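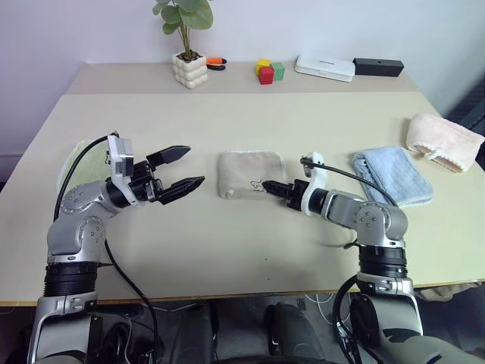 What does a shampoo bar do that a bottle doesn't? Lasts longer, mostly, and skips the water you'd otherwise be paying for. A decent one sees off two bottles in our bathroom, sometimes three. Cheap ones go to mush by the second week.

22/05/2023

So. Bars. I've been washing my hair with them since before Christmas and the post bag has been full of the same worries, so here goes, quickly, before the June issue swallows me.

First thing. Soap bars and shampoo bars are not the same. Real soap, the sort made with oils and lye, is alkaline. Hair doesn't love that. In soft water you may get away with it. In hard water you get a waxy film, and a brush full of grey fluff, and a strong wish to cry. Check the back of the box. If it says sodium olivate or sodium cocoate near the top, that's soap. If it says sodium cocoyl isethionate (horrible word, gentle stuff) you've got a proper shampoo in solid form.

The ones I tried. Flirkwood do a nettle and rosemary bar, 80 grams, dark green, smells like a hedge after rain. Lovely on my roots, a bit squeaky on the ends. Oltov's is oat milk, no scent at all, and the one I'd hand to anybody with a touchy scalp. Byun is the posh one. Comes in a tin. Rich lather, lots of it, and then my fringe was flat by lunchtime, so maybe one for thick or curly hair. Mine is neither.

Nerkari was the surprise. Clay and grapefruit, sounded like a face mask, but it got rid of a week's dry shampoo in one go. I wouldn't use it daily. Once a week, then back to Oltov.

How to use them, as people do get this wrong, me included. Wet your hair properly. More than you think. Rub the bar in your hands first, then smooth the lather on at the roots and let the rest run down. Don't scrub the bar over your head like a potato, you'll only get tangles. Rinse for ages. Then rinse agian. 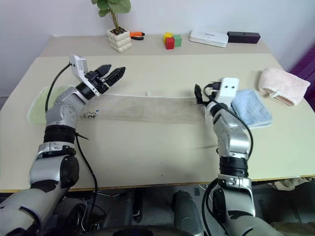 Plenty of you disagree with me about the vinegar rinse, mind. Oonagh wrote in to say that it's the only thing that made bars work for her, one spoonful in a jug of cool water, poured over last, and that the smell goes as soon as your hair dries. Fair enough. I tried it twice more after her letter and it did help with the film. Still smelt like a chip shop until bedtime.

Storage is where the money goes. A bar left in a puddle will be gone in no time. Get a dish with slots or a bit of sisal netting, hang it away from the spray. Going away? Let it dry overnight before it goes in a tin, or you'll be prising it out with a nail file in the hotel. Cutting a new bar in half helps too, keep one half dry in the airing cupboard and it goes harder, which makes it last.

Coloured hair: go careful. The clay one pulled a little of my copper out, I'm sure of it, the towel was pink. Flirkwood say theirs is fine on colour and I had no trouble. Patch test if you're prone to rashes, inside of the elbow, leave it a day. Essential oils can sting just as much as anything made in a lab.

And conditioner bars? Mixed feelings. They don't glide, they sort of drag, and you need warm hands. The Byun one melts best. I've gone back to a bottle for that half of the job and I feel only slightly bad about it.

Send me your own favourites, specially anything for very fine hair, and tell me if your water's hard or soft when you write becuase it changes everything. Bath salts next time.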